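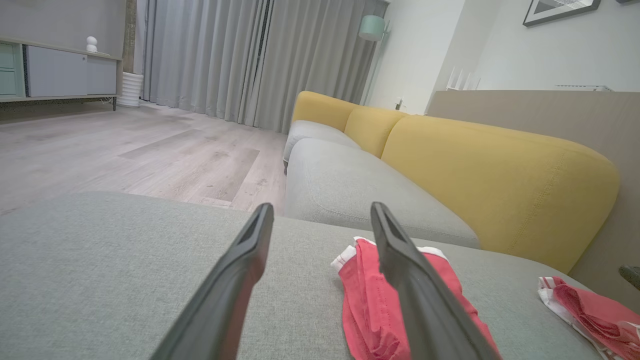
*Two red garments, folded, on a gray sofa. Under the draft standard, neither of these is finished.*

I have spent part of every Thursday since April reading a draft standard for laundry folding by household robots. It was written at Sirkard, with comments from Gisik and a long, injured reply to those comments from Hamdy. The clause on what counts as a folded shirt runs to 6 pages. The clause on what the machine should do when someone sits down on the sofa next to it takes up two lines, and one of those is a cross-reference.

I don't want to be unkind. Writing rules is dull work, and most of the people who complain about rules have never had to write one. But a standard tells you what its authors were worried about, and these authors were worried about corners. A shirt passes if its corners line up to within four millimeters. My mother folded shirts for a family of seven and would have failed on every one of them, and then she would have asked the inspector whether he planned to help or just stand there.

The scoring is out of 100. You lose points for a sleeve that shows, for a crease across the front, for a collar that faces the wrong way. You lose no points at all for taking forty minutes, for putting the finished pile where a person was about to sit, or for folding a shirt that was already on its way to the wash. A robot could earn a perfect score while being a complete pest in the house. I know people like that, and we don't certify them.
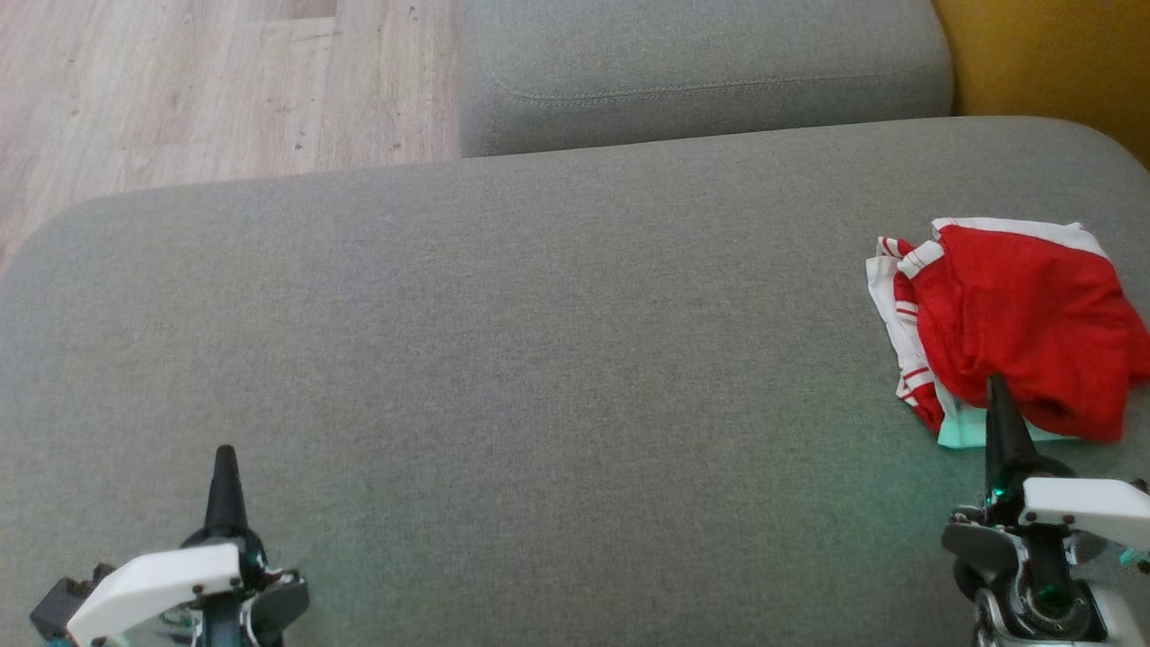 Starting position is the part of the draft I would tear up first. The text says each garment shall be "presented flat, face up, sleeves extended" before the clock starts, and I'd like to meet the household where laundry presents itself. Clothes come out of the dryer in a wad. A red shirt bunched up on a seat cushion, with a striped bit twisting out to one side, is a perfectly ordinary thing to find on a sofa, and it's where any honest test ought to begin. Flattening the thing is most of the job. Leaving it out is like testing a cook on how well she carries the plates.

Lilla Simon, who chaired the first round of comments, told me the flat start was there so that results from different labs could be compared. She's right that they can. You could also compare swimmers by having them all stand in the shallow end. Her own suggestion, dropped somewhere between drafts, was to let each garment fall from shoulder height and fold whatever landed. I thought that was the best sentence anyone had submitted, and I told her so, and she said that was probably what had sunk it.

Then there's the matter of surfaces. The draft calls for a rigid table. Sofas get a note in the annex, where they're called "compliant domestic supports," a phrase that made me look at my own couch with new respect. Yet plenty of folding gets done on the couch, with the television on. Cushions give when you press on them, and they have rounded edges that a sleeve can slide over. If a machine is going to be sold for the living room, test it on the living room furniture and put the result on the box.

Nirkine does something close to this in its in-house rules, which are two pages long and written by people who have clearly lost socks. Their second rule is that the robot must stop if a garment is being held by anybody else. I searched the big draft for anything similar. There is a clause on buttons.

So my comments, for the round that closes this month, are these. Start from a heap. Allow a soft surface. Loosen the corners to whatever a tired adult would accept, and spend the pages saved on people, who get in the way, grab things back and leave pens in pockets. I've sent it all in on the proper form, which has a box for "editorial" and a box for "technical" and wouldn't let me check both. I went with editorial. It was the one with room to type.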